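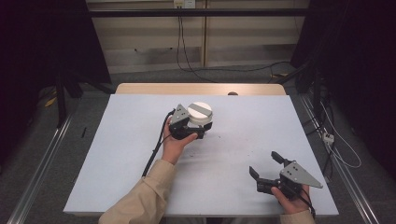

Plateau de protection sur table en bois : utile ou attrape-nigaud ?

Forum Atelier et bureau > Plans de travail

rabot_triste
Posté le 20/4/25
Bonjour à tous. J'ai une table en bois clair, plutôt jolie, qui me sert pour tout ce qui est petit montage et bricolage fin. Depuis peu elle est couverte d'un panneau blanc un peu bleuté, un Kollis acheté chez Ekico. La fiche promettait une surface « sans trace, sans reflet, sans entretien ». Je demande à voir. Il y a déjà des petits points sombres dessus, pas beaucoup, mais sur du blanc on ne regarde que ça.
Avant d'en prendre un deuxième pour l'autre table, je voudrais l'avis de gens qui en ont un depuis plus longtemps que moi. Est-ce que ça protège vraiment le bois, ou est-ce que je cache une belle table pour rien ?

vis_sans_faim
Tu caches une belle table pour rien. Une table de travail, ça se raye, c'est son métier. Un coup de ponçage tous les cinq ans, de l'huile, et on n'en parle plus.

moquette41
Facile à dire quand la table est à soi. La mienne appartient au local et on me la fera payer si je la rends rayée. J'ai un panneau Kalska depuis deux ans, même genre de couleur, et en dessous le bois n'a pas bougé. Par contre il n'est pas resté blanc, il a viré vers le crème du côté de la fenêtre. « Sans entretien », je n'y ai jamais cru non plus.

rabot_triste
Ah, ça ne me rassure qu'à moitié. Chez moi il y a des rideaux sombres des deux côtés, donc le soleil je m'en fiche un peu. Tes taches à toi, elles partaient au chiffon ?

moquette41
Les traces de crayon oui, à la gomme blanche. Les marques de caoutchouc, non. J'ai essayé le vinaigre, l'alcool, un produit pour vitres. L'alcool marche mieux que le reste mais la surface devient mate à cet endroit, et ensuite on voit le rond mat à la place de la tache. Je ne suis pas sûr d'y avoir gagné.

bol_de_rivets
Je vais dire du bien du panneau blanc, il en faut un. Pour les petites pièces c'est imbattable. Sur le bois veiné je passais ma vie à chercher des vis noires. Sur du clair on les voit tout de suite. Le revers, c'est que tout ce qui est blanc disparaît : embouts, bouchons, rondelles en plastique. Je pose un carré de feutre foncé dans un coin pour ceux-là.

vis_sans_faim
Donc tu achètes un panneau blanc pour couvrir le bois, puis un feutre noir pour couvrir le panneau. À quand la nappe ?

bol_de_rivets
Le feutre est une chute, il m'a coûté zéro. Et toi, tu retrouves tes vis comment ? À quatre pattes ?

vis_sans_faim
Avec un aimant, comme tout le monde.

bol_de_rivets
Bon courage avec l'inox.

equerre_molle
Je reviens à la question. Ce que personne ne regarde dans ces fiches, c'est la tenue sur la table. J'ai eu un Kollis pendant un hiver et il glissait dès qu'on appuyait sur un bord. Les pastilles fournies collent trop ou pas du tout. J'ai fini avec des bandes antidérapantes, du genre qu'on met sous les tapis, et là plus rien ne bouge. Mais le vendeur s'est bien gardé de le dire.
Autre chose : vérifie les dimensions. Le mien était vendu pour un plateau de 1457 mm et il en manquait 14. On voyait une bande de bois sur toute la longueur. Ekico m'a répondu que c'était « dans la tolérance ».

rabot_triste
J'ai la même bande ! Au fond, le bord de la table dépasse tout du long. Je pensais l'avoir mal posé. Remarque, ça me laisse voir un peu de bois.

moquette41
14 mm de tolérance, ils se moquent du monde. Sur un Kalska j'avais 2 mm, et encore, en cherchant bien.

etabli_du_dimanche
Je ne défends pas Ekico, mais une table en bois bouge avec l'humidité. Entre l'hiver et juillet, la mienne n'a pas la même largeur.

equerre_molle
Dans la largeur, peut-être. Dans la longueur, certainement pas de 14 mm, ou alors ta table est en éponge.

etabli_du_dimanche
D'accord, je retire pour la longueur. Je maintiens pour le reste : ne vissez jamais un panneau sur du bois massif sans laisser de jeu. J'ai vu un plateau Kozłowski fendu à cause de ça, une pièce à 442 euros.

rabot_triste
442 euros pour visser un panneau dessus, il fallait oser. Le mien est simplement posé. Par contre question bête : de la poussière passe forcément dessous par les côtés. Elle ne va pas rayer le bois à force ?

moquette41
Pas bête. J'ai soulevé le mien au bout de presque un an et il y avait une ligne de poussière grise tout autour, sur deux doigts de large. Pas de rayure visible. Depuis je le soulève quand je passe l'aspirateur, enfin quand j'y pense. Si tu es sur moquette comme moi, attends-toi à des fibres partout.

rabot_triste
Moquette grise, oui. Tout ce qui tombe dessus y reste, d'ailleurs. Les stylos en premier.

vis_sans_faim
Résumons ton achat. Il se salit, il jaunit, il glisse, il est trop court et il faut le soulever pour aspirer. Et tu en voudrais un deuxième.

bol_de_rivets
Il jaunit côté fenêtre chez une seule personne, et c'est une autre marque. Tu arranges un peu l'histoire.

etabli_du_dimanche
Sinon, prends un panneau brut au rayon découpe, fais-le couper à la cote, et un papier de verre fin sur les chants. Tu auras la bonne longueur et moins de baratin sur l'emballage.

rabot_triste
Je crois que je vais faire ça pour la deuxième table. Pour la première je garde le Kollis, il est là, autant qu'il serve – avec les bandes antidérapantes de equerre_molle. Quelqu'un a une idée de l'épaisseur à demander ? Le vendeur du rayon m'a répondu « ça dépend », sans dire de quoi.

equerre_molle
6 mm si c'est posé à plat sur toute la surface. En dessous ça gondole, au-dessus tu te cognes les poignets sur le chant.

vis_sans_faim
Ou zéro millimètre et une bouteille d'huile.

moquette41
Pour moi 6 aussi. Et garde le ticket.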